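The Keltside Knocks

Print this article | E-mail this article

The knocking at the Mestach house starts in the cellar. People who have heard it agree on that much. It comes in sets, usually four or five raps with a long gap after, and then it moves up through the wall behind the kitchen stairs and stops at the second-floor landing.

The house stands at the top end of Keltside, a street of brick row homes above the old rail yard. It was put up by a grain dealer named Mestach, who lived in it for 18 years and died in the front bedroom. His widow closed off the cellar the following spring. Why she did that is the part of the story that changes depending on who tells it. The version most people on the street grew up with says a hired man named McAlister was sent down to mend the coal chute and was shut in by accident while the family was away. He knocked until he couldn't. The knocking has been his ever since.

There is no record of a McAlister dying on Keltside. The county death books for those years are complete and I have been through them twice. There is a McAlister in the city directory, listed as a laborer, at an address four blocks away. He is in the directory one year and missing from the next, and people who like the story make a good deal of that. Laborers moved often and the directory missed plenty of them.

What sets this house apart from other haunted houses in the area is that the knocks are still heard. The woman in the upstairs window at the Guludow Hotel has not been reported in my lifetime. The Keltside knocks were heard in May by a couple renting the second floor, who had moved from out of state and say they didn't know the story. They called the landlord about the pipes. He sent a plumber, and the plumber found nothing wrong with the pipes.

Tane Harawira has owned the place for nine years. He lives on the ground floor and rents out the rest. He has heard the knocks more times than he can say, mostly between midnight and two, and mostly in cold weather.

"I don't tell people it's a ghost," he said. "I tell them it knocks. They can decide."

He has let a few groups in to look for it. One stayed three nights with tape recorders and left with 80 minutes of furnace noise. Another brought a medium who felt a child in the pantry, which doesn't match any version of the story. A third group offered him $300 to keep the cellar to themselves for a weekend. He took the money and they slept through Saturday.

The best recording is his own. He made it in the second winter, with a microphone hung from a joist and a cable run up to an old desktop computer in the kitchen. He played it for me. There are five raps, clear and evenly spaced, then eleven seconds of nothing, then two more that sound farther off. They don't sound like pipes to me, though I am not a plumber.

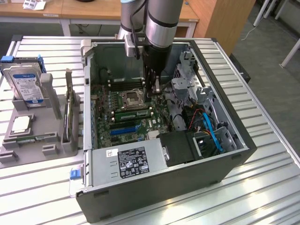
Recordings are where most arguments about a haunting end up, and the Keltside one is no exception. Skeptics who have heard Harawira's file say the raps are too even and must come from the equipment. A desktop makes its own small noises, and any of them can travel up a badly shielded cable. To look at, there isn't much in an opened tower that seems likely to knock: a green motherboard crowded with little capacitors and chips, a square silver socket where the processor goes, a power supply at one end. Fans tick when a bearing wears, though, and a hard drive can click in sets before it fails. Harawira's answer is that he heard the same five raps through the floor while the recorder was running, and so did his sister, who was standing at the sink.

The other common explanation is the rail yard. Freight cars being coupled make a bang that carries a long way on a cold night, and the retaining wall behind Keltside might pass it straight into the cellars. I thought this was the answer until I checked. The yard stopped overnight work before Harawira bought the house.

There is also the wall itself. The coal chute was bricked over from outside, and the space behind it has never been opened. Harawira got a price of $1,000 to take the bricks out and put them back. He has thought about it and says he would rather fix the porch.

I sat in the cellar from eleven until a little past three. It is dry and low, with a dirt floor at the back. The furnace came on six times. At ten of two I heard one knock, to my left, at the height of my shoulder. I waited for the others and they didn't come.

Reader comments

My grandmother lived two doors down and always said it was the widow knocking to be let back in. Never heard of McAlister until I was grown. - Patti R.

Old brick and cold nights. Mine bangs too and I don't charge anybody $300. - keltside_kid

Did he ever try recording with a different computer? Seems like that would settle part of it. - D. Osgood

The lady at the Guludow WAS seen, my uncle worked the desk there. Please correct. - Marlene, posted 11/6/24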